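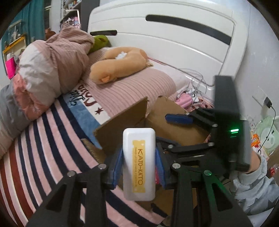 Skimameck hand gripper holding a small boxed item upright between its padded fingers.

Review: Skimameck Hand Gripper and the Drallbridge Home Recording Practice Guide
Posted Friday, August 26, 2022
Filed under: Hardware, Data collection, Rules and standards

I have been using the Skimameck since January, and for most of that time I have also been trying to follow the practice guide that Drallbridge sells alongside it. The gripper is a decent tool. The guide is the part I have doubts about, and since the two are now sold as a bundle, with a sentence on the product page promising "compliant home demonstrations from day one," I think it's fair to review them as one product.

Compliant with what? I looked for an answer to that and didn't find one. The guide doesn't cite a published standard. It cites itself, and in a few places it cites an earlier version of itself. If you're buying this because somebody upstream told you the recordings have to be "to guide," ask them which edition they mean before you spend the money.

The gripper

It's black plastic, it's hand-held, and you work it from a handle below the tall housing. The fingers have blue pads. The arms are linkages held together with exposed screws, and I count that in its favor. Things come loose on any tool with this many joints, and on this one you can get at them with an ordinary screwdriver. On the Banness I used before, the joints were covered by a glued shell, and when one started to drag there was nothing to do except send the whole unit back.

The pads are good. A light carton with rounded corners can be picked up by its sides and held upright without the fingers crushing it, which sounds like a low bar until you've tried it with bare plastic fingertips. Soft things are harder. Plush toys squash and then twist as you lift, and anything with a loose tuft or a ribbon will find its way into the linkage sooner or later. Thin cables are close to hopeless. I can drag a charging cable across a blanket, but I can't pick it up cleanly more than one try in a handful, and I've had months of practice.

Weight is fine for short sessions. After a long one I feel it in the wrist, mostly from keeping the fingers level. The handle is shaped for somebody with a bigger hand than mine. There is no smaller handle in the catalog and the reply I got from support was that the handle is "universal."

There's a small green light low on the housing. The quick start sheet says green means ready. The guide says green means recording. Those are two very different things to be told by the same company, and on my unit the light is green in both states. I'll come back to this, because it matters more for the rules than it does for the hardware.

The guide

You get a PDF and a laminated card. The PDF is divided into rooms, and each room has a setup page, a conduct page and a sign-off page. The card repeats the sign-off pages in smaller print.

Some of it is sound. The conduct pages tell you to approach an object the same way you would with your own hand, to avoid rushing the release, and to finish the motion even when you've fumbled the grasp, so that the failed attempt is kept and labeled as failed. I agree with all of that. The section on wearing snug sleeves near the linkage is sensible too, though I notice it's the kind of rule that everybody reads and then shows up in whatever they were already wearing.

The setup pages are where I start to disagree. For bedrooms the guide asks for "a cleared floor, a single-color bed covering, and no more than 2 non-task objects within view." I would like to meet the bedroom this was written about. A real one has a striped rug, a blanket with lettering on it, a tangle of white cables, a snack bag on the floor and stuffed animals on every level surface. If the point of recording in homes is to get at what homes are like, then a rule that has you strip the home first defeats the purpose. You might as well rent a studio and put a bed in it.

I can guess why the rule exists. A cleared room is easier to check. A reviewer at a desk can look at a recording and say yes or no in a few seconds. But a rule that makes checking easier isn't the same as a rule that makes the recordings better, and the guide never separates the two. Every page has the same bold type and the same word, "must," whether it's talking about pinched fingers or the color of a blanket.

Privacy

This is the section I expected to be strongest, given where these tools get used, and it's the thinnest in the book. It's one page. It says to get consent from the household and to avoid recording faces. That's a start, but a bedroom gives people away in plenty of other ways. Product boxes, mail, school papers, prescription labels, the view out of a window. The page doesn't mention printed text at all. It doesn't mention children's rooms either, and I'd have thought that was the first place anybody would want a firm rule.

It also says consent should be "confirmed by the indicator light," meaning that people nearby can see when the tool is recording. Now go back to the light. If green is ready and green is also recording, then the person standing in the doorway knows nothing they didn't know before. And the light sits near the hand, so depending on your grip and where the other person is standing, they may not have a clear view of it anyway. I now say "recording" out loud at the start and "stopped" at the end. It costs nothing and I would trade the entire sign-off page for it.

What should be in a section like this, in my opinion: a walk through the room with the householder before anything is switched on, a plain statement of who will see the footage, a way for them to have a piece of it deleted afterward, and a name and phone number on paper that stays in the house. The guide has the sign-off sheet go back to Drallbridge, with no copy left behind. I make a copy.

Safety

Better. The pinch points are marked on a line drawing, and the drawing matches the tool. There's a rule about keeping blades and other sharp tools out of bedroom sessions unless they're part of the task, and another about putting them back in a fixed place between tasks. Fine. The advice on open cartons is good as well: press the flaps down or fold them right back, because the finger tips catch on a half-raised flap and the arm kicks sideways.

I would have liked something about floors. You spend a lot of a session half crouched, looking at the fingers and not at your feet, with a rug edge on one side and a box on the other. I've tripped twice. The guide covers wall outlets in one line — keep the fingers away from plugs — and I have no quarrel with that line, but the rug is far more likely to get you.

The numbers

Drallbridge likes to quote that the guide was "tested across 691 sessions." I asked what tested meant. The answer was that 691 sessions had been recorded by people who had been given the guide. Whether they followed it, whether the recordings were any better than those made without it, whether anybody complained: no information. The other figure is 3168, the number of individual checks you'd perform in a year if you filled in the card for every session at their suggested rate. They print this as if it were a selling point. I kept it up for a few weeks and by the end I was ticking boxes without reading them, and I doubt I'm unusual. A four-line checklist that gets read would do more good.

Compared with the others

The Hà gripper is lighter and its handle is much kinder to a small hand. Its pads wear out fast and the replacements were out of stock every time I looked. It comes with a single sheet of advice, and the advice is mostly "ask first, clean up after, don't stage it." I've come to prefer that sheet to the Drallbridge PDF, even though it leaves out pinch points completely.

The Banness has the best grip on soft objects of any I've tried and the worst repair situation. No guide to speak of.

Should you buy it

Buy the gripper if you can get it on its own. As of this writing you can, but the link is buried under the bundle and the box says "unguided edition," as though that were a warning. The hardware is solid for boxed goods and household odds and ends, weak on cables, and easy to tighten up when it needs it.

Skip the guide unless a contract makes you use it. If a contract does, ask in writing which of the setup rules can be waived for lived-in rooms. I asked, and was told the bedroom page was "under revision." That was in the spring.

Gripper: 4 out of 5
Guide: 2 out of 5

Update to the comments below: yes, I've tried tape over the green light with a red filter while recording. It falls off.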